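Friday, late, with the telly still on

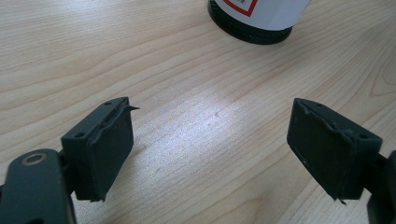

The table, with the light on it.

I have watched the whole of the Stornalent wedding from first trumpet to last wave and I am so happy I can hardly hold the pen! I had planned to do the ironing while it was on. I got through one pillowcase.

The procession started at 11 and I was on the sofa well before, with toast, in case they went early (they never go early, but the year I trust that will be the year they do). She came round the corner by the old customs house in the open carriage, and oh, the dress. Long plain sleeves, a high neck, hardly any sparkle at all, and then this enormous veil that needed 3 little bridesmaids to keep it off the cobbles. The smallest one sat down on it halfway up the steps and had to be lifted along by an aunt. I wound it back twice.

The tiara was the one I wanted! I said at Christmas it would be the leaf one, the one her grandmother wore, and my sister said no, far too heavy, she'll go for the little pearl thing. I rang her the minute the carriage stopped and just shouted "leaves" down the phone.

The commentary said some 3000 people were standing along the river, and it looked like more to me, all those flags, and everybody singing the second verse as if they really knew it. I don't know the second verse of anything. Lovely brass band too, although the cathedral bit went on rather, and I did nod off in the long reading and woke up to find them already married. Wound that back as well.

He looked terrified until the rings and then couldn't stop grinning. I do like him. He's from the quiet side of the family, the ones who keep bees at Cestumero and only turn up in the papers when somebody has a christening, and you could tell his mother would have been happier in a cardigan. Her hat was a triumph though, dark green with one long feather.

And now there's the other wedding in October, the younger brother's, a small one at Sullgate with hardly any guests. They may not even show it. I shall be heartbroken if they don't, I want to see what the bride does about her hair, it's so short now and it suits her so well. My guess is flowers and no tiara. My sister says tiara. We have put a box of Turkish delight on it.

Balcony was at 8, with the fireworks behind them, and they kissed twice because the first one got lost in the smoke. I cried, obviously, and then ate the rest of the lemon cake standing up in the kitchen.

Ironing tomorrow. Must also ring back about the boiler.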